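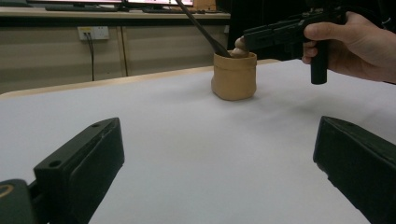 How Rembridge Lost and Found Its Town Orchard
Project report, submitted 9 Apr 2025

When we first picked this subject for our local history unit, we thought it would be a short one, and we are glad to say we were wrong! The old orchard behind Curero Street once had 309 apple trees, and nearly everyone we spoke to had a story about climbing one of them.

We spent two afternoons in the Rembridge library going through the parish maps, and then we walked the ground ourselves with the Fivham map in hand — muddy shoes and all. Of the trees on that map, 25 are still standing, mostly along the north wall where the builders never got to them.

We also sent out a questionnaire and got 18 replies, many of them much longer than the space we had left for answers. Several people remembered a small yellow apple called the Igwe, which ripened as early as June and bruised if you looked at it too hard. We would dearly love to taste one.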